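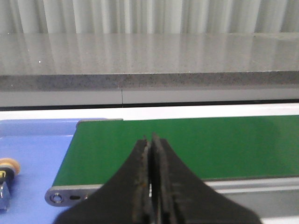 *Fig. 1: Left end of the belt, with the grey end plate and side rail.*

# Moving small parts on a bench conveyor

Kiran Uniyal, Pallavi Bajpai and Grigoris Spanos
Supervisor: Ashok Kaushik

## What we set out to do

Our project looked at how panel buttons travel along a short conveyor at the Nirside workshop. We wanted to know which way up a button should be placed so that it stays put, and whether the belt itself needed changing. The work ran until the end of April.

The belt is green and smooth, and sits on an aluminium side rail. At the left end it turns down over a roller. We left the rail as we found it and only adjusted the belt tension.

## The part

We used one type of push button throughout. It has a wide yellow mushroom cap, a metal ring under it, a black threaded barrel with a nut, and a blue contact block at the bottom. A yellow tab marks the joint between the head and the block. The cap is the widest part, so the button is awkward to stand on a moving surface. 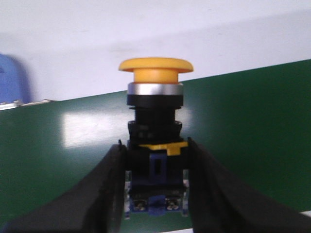
## Method

Each run started with the belt stopped. One button was put down, the belt was switched on, and we wrote down whether the button had turned or rolled by the time it reached the far end. Pallavi kept the log and Grigoris set the speed. We did 638 runs standing up and 1,000 lying down.

For the lying position the blue block goes flat on the belt and the cap points away from it.

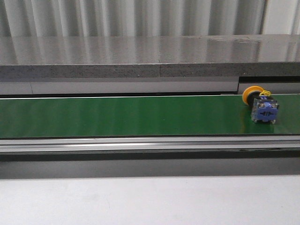
The block has square sides, so it stops the round part from rolling. Most of the trouble came from starting the belt too fast. We fixed this by turning the dial up slowly - Kamlesh Upadhyay, the technician, suggested it after watching our first few runs.

## Results

Standing buttons fell over in 300 of the 638 runs. Lying buttons turned in a few runs but none rolled off. We also tried a strip of rubber matting on top of the belt. It lifted at the roller and we took it off again.

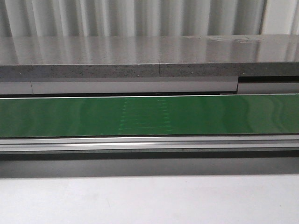 *Fig. 4: Middle of the belt, with the faint pattern of lighter dashed lines.*

## Still to do

We did not test a loaded belt with several buttons in a row. The dial has no scale, so our speeds are only marked as slow, medium and fast. The log sheets are in the project folder with the tension settings.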